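**To:** Ourania Lazaridis, Fogh
**From:** Walter Chambi, Skunmont
**Date:** 12 August 2026
**Re:** Todia data collection, second progress report

Ourania,

You asked for a shorter report than the one in May. I have left out the section on the history of the project, which I understand you were present for.

## Where we are

We have 414 accepted demonstrations. The plan called for more by this point, and I would like to deal with that first, while you are still reading closely.

The shortfall comes from one decision. In May we were accepting any recording in which the task got done. Steinar Dalsgaard then trained a first policy on that material, and it learned the tasks along with every bad habit of the people who taught it. It hovered. It approached objects, thought better of it, and approached again. Malou Þorgeirsson watched it for an afternoon and said it was the most accurate portrait of our office she had seen.

So we wrote stricter acceptance rules and went back through everything. A demonstration now has to run from a clear start to a clear finish, with both grippers tracked throughout and no pause that the task doesn't call for. A good part of the May material did not survive. The 414 are all recordings we would defend in front of a stranger.

## The tasks

We are working on seven tabletop tasks, all of them done with two hand-held grippers, one in each hand. Six are in regular collection. The seventh, folding a cloth napkin, is parked until we can agree on what a folded napkin is. Vilhjálmur Lund has a written proposal on this with diagrams. I have asked him to get it down to one page.

The small-object tasks have gone best. The cup-and-stick group is the one we now use to train new operators, since there are only two things to worry about and one of them is already inside the other. Operators begin each recording with both grippers open and clear of the cup, then take the stick out with one gripper while the other steadies the cup.

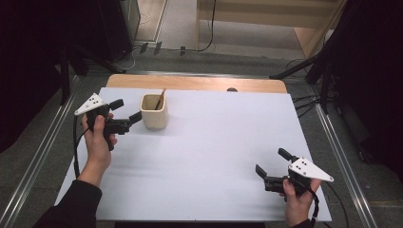

*Cup-and-stick task: both grippers open, stick in the cup.*

The steadying hand has turned out to be the hard part. People are very good at moving a stick and have almost no idea what their other hand is doing. In early recordings it drifted off, came back late, or pushed the cup along the board in a helpful spirit. Malou now coaches operators on the idle hand first and lets the busy one look after itself. Her rejection rate is the lowest on the team, and she has mentioned this to us.

## Tracking

Most of our lost recordings are still tracking losses. When an operator rolls a wrist far enough, the marker plate on that gripper turns away and we lose its position for a moment. A short gap can be filled in afterward. A long one can't, and the recording goes in the bin, usually after the operator has announced that it was their best one yet.

Steinar has added a tone that sounds when either plate is lost. It was meant to be discreet. Operators have described it in several ways, none of which I will repeat to a funder, but long gaps have become rare since it went in.

Cables remain a nuisance. An operator who feels a cable tug will shorten the reach to suit it, and the policy then picks up a mysterious reluctance to go to the far side of the table. We have given the cables more slack and now throw out any recording in which the operator reports a tug.

## Money

We are within budget on operator hours. We are over on storage, because I argued in May that we should keep the rejected recordings for study. Steinar argued that we should not. He would like it noted that he has studied none of them. I propose keeping 30 per task as examples of what to avoid and deleting the rest, which brings storage back in line by the next report.

The labeling software from Unerix is paid through the end of the grant. It does what we need, slowly.

## What comes next

- Bring the cup-and-stick group to its full count, with more variety in where the cup starts and which way the stick leans.
- Retrain on the cleaned set and repeat the May test, hovering included.
- Settle the napkin question, or drop the napkin.
- Bring in two left-handed operators. Everyone we have now is right-handed, and the policy has noticed.

## What we need from you

One decision: whether the original target still stands under the new acceptance rules. If it does, we need six more weeks of operator time and can cover them from the travel line, as none of us has gone anywhere. If you would prefer the original end date, we will deliver fewer demonstrations of the same quality. I lean toward the six weeks. Vilhjálmur has the revised schedule for either case and will send it on once you let us know - it is longer than this report.

Walter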